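# The Line Item for Tape

June 19, 2022

Every spring I sit down with a spreadsheet and pretend to know what a robot program costs. I have done this long enough that the spreadsheet has acquired tabs I am afraid to open. This year's version ran to 19 of them, and the one that caused the arguments was called "Misc." It always is. The robot had its own tab, nicely formatted, with a quote from Jundix attached, and it sailed through the meeting in the time it takes to find the light switch.

That's my complaint, and I'd like to make it at some length.

People who approve budgets love a big thing with a price on it. An arm is a big thing. You can look up its reach and its payload, you can put it on a slide, and visitors will stand in front of it with their hands behind their backs, like they do at the aquarium. At the Wotodthorpe office we have two such arms. One of them works most days. The other spent the winter under a bedsheet while we waited for a cable that should have been ordered with it, and wasn't, on the grounds that cables come out of a different pot of money.

The different pot is where I live. Finger pads come out of it. So do storage cards, spare screws, batteries, tape, the second charger that replaces the first charger somebody took home, taxi fares, snacks, and the payments to households who let us come in and pick things up for an afternoon. Last year that whole pot was $2118 for the first quarter. When I asked for more, I was asked whether we could "reuse the pads."

We do reuse the pads. We reuse them until they have the grip of a wet bar of soap, and then we wonder why everyone keeps dropping the spoon.

I should say what kind of work we plan for, for those who skipped my last three memos, and I have reason to believe that's all of you. Jendetance is our project for teaching machines household chores. The teaching is done by people carrying hand-held grippers through real kitchens and hallways, doing the chore with the same sort of fingers a robot would have. You squeeze, the jaws close, a camera on the tool records the lot. Later a model tries to make sense of it. The gripper is cheap next to an arm, weighs very little, and fits in a tote bag with your lunch.

It's a good method and a terrible thing to buy for, as a purchasing system wants nouns. It wants one gripper, one laptop, one table. What we need to pay for is mostly verbs. Somebody has to call the household, reschedule when the plumber is coming, carry the bag up the stairs, repeat the same chore until it's dull, then repeat it some more. There's no part number for that. I once entered it as "furniture" to get it past the form, and I'm told the auditors are still looking for the couch.

Then there is the lab kitchen. Two years ago it was decided that we'd save on travel by building our own, with a sink and a set of cabinets and a bowl of plastic fruit. I signed off on it. I also signed the invoice for the fruit. It's a very pleasant kitchen, and the second arm can now set a plastic pear on a plate with real feeling. But a room built for robots gets tidier every month. Things that are awkward to pick up drift out of it. The floor stays clear, the bin stays empty, and everything we measure in there improves in a way that makes a lovely chart.

Homes don't do you that favor. Nobody's home was planned around your test protocol. You go in to work at a trash basket and there is a dog next to it, and the dog has not read the protocol either.

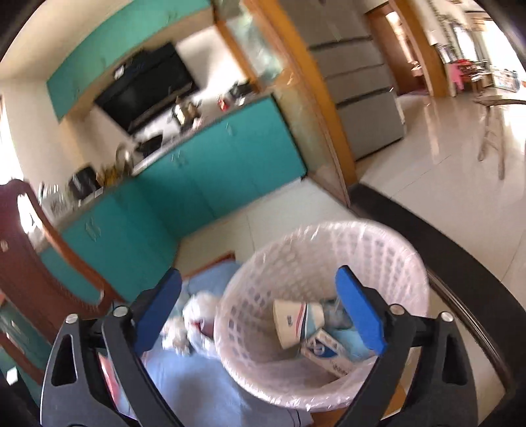
*A Jendetance gripper, open over a lined wastebasket in a teal kitchen. Dog on mat, at left.*

I put that picture in this year's budget packet, between the depreciation table and the insurance quote, and it got more attention than both. Someone asked what breed. What I'd hoped they would ask is how much it costs to get one hour of that, compared with one hour of the pear. A crumpled wrapper and a cup on its side in a thin plastic bag are harder than anything in our lab, and they came free with the house.

So I did the sum myself. An hour in a real home costs us about 800 dollars by the time the visit has been arranged, paid for, carried out and sorted through afterward. The lab hour looks much cheaper until you add the rent, the cabinets, and the salary of whoever keeps putting the fruit back. I added them. The gap got small enough that I checked it again, then had a sandwich and checked it a third time.

The case for the arm isn't stupid. Sooner or later something with a motor has to do the chore, and if we never buy motors we'll own the world's finest collection of recordings of people emptying baskets. Jundix makes a decent machine, and their service people return calls. I only object to the order of the shopping. We keep buying the student a nicer desk before we've paid for the lessons.

There's also the matter of Geagea, the asset software, which will not accept any item that loses its whole value inside a year. Finger pads lose theirs in weeks. For Geagea, then, the part of our equipment that touches the world does not exist, while the bedsheet, I've discovered, is listed at $943 as "protective enclosure." I don't know who did that. I admire them.

My proposal for next year is short. Hold off on a third arm. Put half of what it would cost into home visits, and let me buy pads by the box instead of by the apology. Give the "Misc." tab a proper name so that people will stop cutting it out of reflex; I've suggested "The Work," which was felt to be pointed. And when the quote for the arm does come around again, as it will, please order the cable on the same form.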